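Flerkum Tower Series - Owner's Guide
Section 3: Adding or Replacing Memory

This section covers fitting memory modules in a Flerkum tower. It applies to the standard case and to the short case sold under the Skavosby name. If you have the slim model, use the separate sheet that came in the box. The slim model takes laptop memory and opens from the bottom.

Before you start

You will need a medium Phillips screwdriver, a clear table and a small dish for the screws. An anti-static strap is recommended. If you do not have one, touch bare metal on the case before you handle any part, and again each time you come back to the table.

Check that the new modules are the type listed on the label inside the side panel. Modules of the wrong type have the notch in a different place and will not go in. Do not mix modules of different speeds. The computer may start, but all of the memory will run at the speed of the slowest module.

CAUTION: Shut down the computer and unplug the power cord before you open the case. Turning the power switch off is not enough.

Opening the case

1. Shut down the computer from the menu. Do not use sleep.
2. Unplug the power cord, then the monitor, network and USB cables.
3. Press and hold the front power button for five seconds to drain what is left in the power supply.
4. Lay the case on its side with the removable panel facing up.
5. Take out the two panel screws at the back and put them in the dish.
6. Slide the panel toward the back and lift it off.

Finding the memory slots

The memory slots are long and narrow, with a small latch tab at each end. Boards differ from one production run to the next, so the color of the latches may not match the picture.
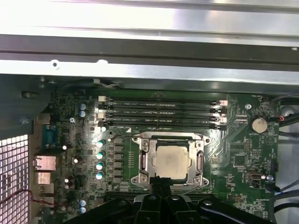 Figure 3-1. Empty memory slots on the motherboard.

If any cables lie across the slots, move them gently to one side. Do not unplug them. The inside edges of the case are sheet metal and can be sharp, so keep your fingers clear of them when you reach in.

Fitting the modules

1. Look up the slot order on the panel label. With two modules, use the pair marked A on the label first.
2. Push the latches outward on the slots you are going to use.
3. Hold the module by its top corners. Do not touch the gold contacts.
4. Line up the notch in the module with the key in the slot.
5. Press down on both ends with your thumbs until the latches close. This takes more force than most people expect - keep the pressure even and do not rock the module.
6. Check that both latches are fully up against the module.

NOTE: If one end will not go down, take the module out and check the notch. Turning it end for end fixes most cases.

Your work surface

Use a firm, level surface that can take the weight of the case without shifting. Carpet, blankets and bubble wrap build up static and should be avoided. If your bench has a bare metal or slotted top, put an anti-static mat over it before you set down the motherboard or any loose module. Small screws roll into open channels and are hard to get out again.
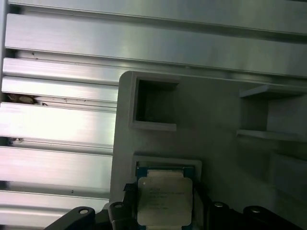

Figure 3-2. Slotted aluminum. Keep loose screws away from open channels.

Closing up and testing

1. Make sure no tools or screws are left in the case.
2. Slide the panel back on and refit both screws.
3. Reconnect the cables, with the power cord last.
4. Start the computer. The first start after a memory change can take up to 3 minutes, and the screen may stay blank during this time.
5. Open the system information page and check that the full amount of memory is listed.

If the computer shows code 88, one module is not seated. Unplug the power cord and fit the modules again. Code 133 means the memory type is not supported.

For spare panel screws, order part 949 from Follitz Parts.

Guide revised May 2023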